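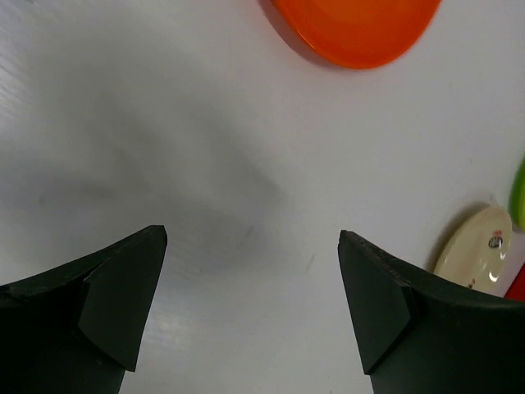 The Womham 50 is a fixed-height work table for kitchens, canteens and serving areas. It is supplied with a smooth top in pale white-gray, finished with a faint linear texture that becomes more noticeable when light falls across it from one side. The color was selected for contrast. Glossy tableware in a strong color, such as a bright orange plate with a darker rim, is easy to locate on it at a glance. As with any light-colored top, small gray scuffs will show and should be treated as part of routine cleaning.

Construction
The top is bonded to a rigid core and supported by a welded steel underframe. Legs bolt to the underframe at the corners and are fitted with leveling feet. The feet adjust from below with a standard open-end wrench. All edges are sealed at the factory. Do not cut or drill the top after delivery -- an opened edge will take up water and is not covered by the warranty.

Specifications
Length: 1,543 mm
Rated load, evenly distributed: 80 kg
Leveling foot adjustment: 50 mm
Assembly: 2 persons
Top color: white-gray
Frame color: white or graphite

Surface care
Wipe the top with a damp cloth and mild dish detergent, then dry. Light scuffs can normally be removed with a melamine sponge used without pressure, following the direction of the texture. Scouring powder, steel wool and undiluted bleach will dull the finish. Dulled areas reflect light unevenly and cannot be restored by polishing. Hot cookware should be set on a trivet. Plates and bowls at serving temperature may be placed directly on the surface.

Lighting
The finish is low gloss but will still return a bright streak under a strong lamp. Where the table is used for plating or inspection, mount fixtures to the side of the working position. A single overhead source tends to put the operator's own shadow on the work area. Two diffused sources are preferred.

Ordering
Tables ship flat with hardware and assembly sheet. The Doucette lower shelf and the Bisham caster kit fit all current frames and are ordered separately. Casters replace the leveling feet and reduce the rated load -- see the kit sheet for values. Frames built before July 2016 require an adapter plate.

For quotations and replacement tops, contact Ngozi Lawal at Eltonix. Technical questions go to Verena Moser. Please have the frame number ready; it is stamped on the inside of the rear rail.

Page revised March 5, 2018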